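## Checking a pick in the simulator: Kudetti student project

Students complete this exercise before submitting to the Gimomine round in April. Each team is allowed 20 trial runs.

1. Load the Kudetti cell and reset the arm to its home pose.
2. Switch to the gripper view. Confirm that both the fingers and the blue object are visible before issuing any command.

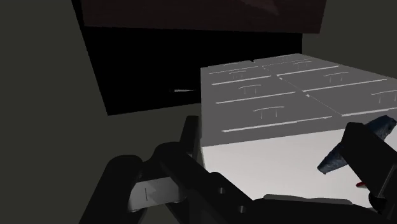
Nerys Wynne asks that teams save the log after every trial — including the failed ones — so that the judges can compare settings.

3. Lower the gripper in small steps. Close the fingers at the slow setting and pause.
4. Change to the outside view. Check the clearance between the object and the white tabletop, and keep the path away from the model ship.
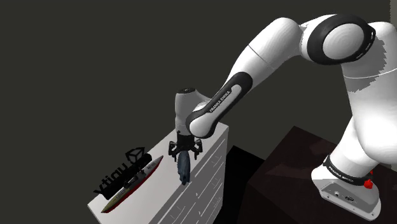

*Figure 2. Outside view: arm, gripper and blue object over the tabletop.*

5. Record the joint values in the team sheet under the trial number.

Submissions must include the log, the sheet and a one-page note on the grip settings used. Files are uploaded to the Cindley folder by 5 p.m. Late entries are not scored.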